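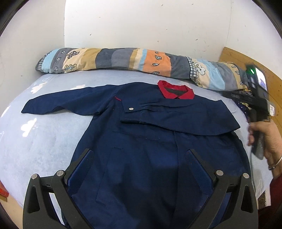

Plorier two-hand gripper kit for folding work jackets: keep it or send it back?

Gerardo Gentile
Posted August 22, 2024

Hi all, long-time reader, first-time poster. I run a small workwear laundry and we're trialing a folding arm setup from Weltska. They want us to record our own folding demos, so I got the Plorier kit on a 60-day return window: two handheld grippers, the cables, and a login for the upload site. It was $1,841 with shipping, which is a lot for us!

T-shirts and towels were easy. My wife and I got the hang of those in an evening. Jackets are killing me though. The ones we need are navy with a red collar and snap cuffs, and the cloth is heavy enough that it does what it wants. I lay the jacket front side up, bring one sleeve across the chest, and by the time I go for the other sleeve the first one has slid or puffed up at the elbow. Then there's the cuff, where the snap makes it thick and the jaws want to close on the snap and not on the cloth.

I've done 102 takes of jackets so far and the upload site marked 60 of them as "low quality" with no reason given. Support told me to "review the guide," and the guide is all towels.

So my questions are, is anybody getting good jacket folds with this thing, and is it me or the kit? Also I'm doing this on a bed, because that's the flat space I have at home. Is that dumb?

Gemma Sedgwick

Not dumb, I did my first couple of weeks on a bed too (spare room, terrible light). I've had the same kit since spring and I do mostly coveralls and rain gear with it, so I've been through a lot of what you describe.

First thing, don't grab the cuff at the snap. Come in a hand's width up the sleeve and take a good pinch of cloth, then carry it low, almost dragging it. If you lift it high the elbow balloons and you'll chase it forever. The blue pads grip way better than you'd think on heavy cotton, so you don't need to mash the trigger. I was squeezing like crazy at first and my thumb hurt for days.

Second, turn your jackets over! Front side up is fine for the sleeves if you're matching how your crew does it, but I find most jackets behave better face down. 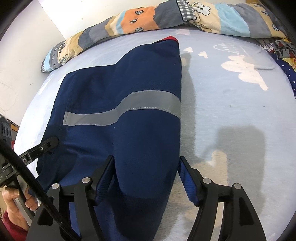 If yours have reflective tape, that's where I'd slow down. The tape is stiffer than the cloth around it and it likes to make its own wave when you fold across it. I pick one spot to fold and stick with it on every single take, and if the tape waves I smooth it with a closed jaw before moving on. My rejected takes dropped a lot once I quit switching methods halfway through a session. I can't prove that's why, but it's what I changed.

Also watch your cable. Mine used to swing right in front of the jaws and I never noticed until I went back through the recordings. Now I run it behind my arm and hold it to my sleeve with a hair tie. Very fancy.

About a bed, the only thing I'd change is the softness. The surface sinks when you press and the gripper ends up digging into the sheet. A big sheet of foam board under the bedding fixed it for me.

As for keep or return: I'd keep it, but I'm doing this five days a week. The hardware is solid. The guide is thin and the upload site never tells you anything useful, so if that drives you nuts now, it'll drive you nuts in October.

skala_fan_dave

I sent mine back and got the Skála one. Lighter and you can swap the pads. No idea about jackets, I only do napkins.

Gerardo Gentile

Thank you Gemma!! Tried the low drag on the sleeve tonight and it stays put a lot better. Still fighting the second sleeve, it wants to push the first one off the chest when I bring it over. Do you go under or over with that one? Dave, does the Skála work with a Weltska login or did you have to convert everything?

Gemma Sedgwick

Over, and I keep the other gripper resting on the first sleeve while I do it. Let go of that one last.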